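Kimley Tower Teardown Notes

README for the parts list and the notes that go with it. Last touched Tuesday, December 2, 2025.

What this is

A record of old desktop towers being opened, listed and taken apart for spares. There are 346 entries from 18 machines, one entry per part, in a spreadsheet that began life as a packing list and still has a column called "box?" to prove it. Please don't delete the column. Two formulas lean on it and I no longer remember which.

If you came for benchmarks, the folder you want is Vuradell, and it's empty.

How a tower gets listed

Case on its side, panel off, open side up. Parts are entered in the order you'd meet them with a screwdriver. Any sticker you can read gets typed in as printed, including the bits that look like nonsense, since those tend to be the part number.
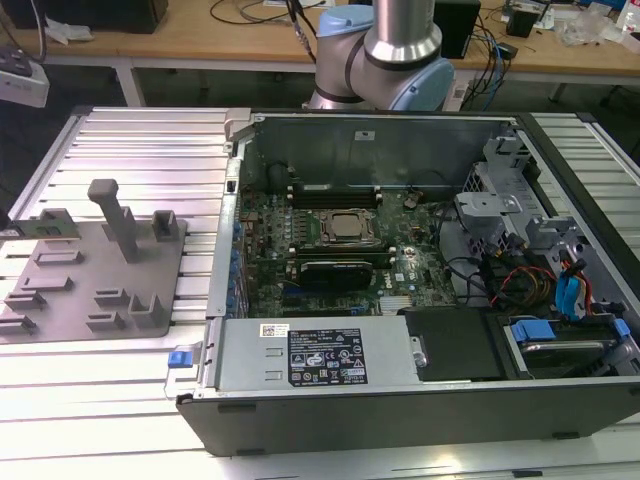 Dell tower with the side panel off, power supply along the near side and hard drive on blue rails.

Blue plastic means "touch me" in our notes, so latches and drive rails go under the heading HANDLES. SATA cables are also blue sometimes and are not handles. This has been raised.

Columns

part: what it is, in plain words. "Graphics card," please. "The big one" was used in 5 rows and has been dealt with.
label: text off the sticker, or "none."
held_by: screw, latch, clip, rail, or "stubbornness," which was a joke in June and is now a permitted value.
cables: what was plugged in, with colors where the lister bothered.
out: yes, no, or partly. Partly is for drive cages.
box?: see above.

Known problems

Memory slots are listed by the row they sit in, and listers disagree about which row is first. Read the notes column before you trust the slot number. 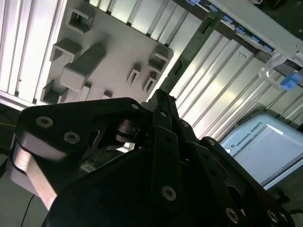
Screws are worse. The early sheets say "screw" and leave it there, so a case screw and a drive screw come out as the same thing, and if you sort by held_by you get one enormous heap. Newer sheets give the head type. I fixed 205 of the old rows from the jars on the shelf, then ran out of jars.

Power supplies are listed whole. We don't open them and won't take entries from anyone who does.

Bruretti sheets use commas as decimals. The import script, written in the Mitsotakis-Vlachou style (no comments, no mercy), reads them as two columns and says nothing about it. Check the widths after every import.

Adding a machine

Copy the blank sheet, fill in the case first, then work inward. Leave a cell empty if you didn't look. "Unknown" means you looked and couldn't tell.

License

Use it for whatever you like. Corrections are welcome, especially about screws.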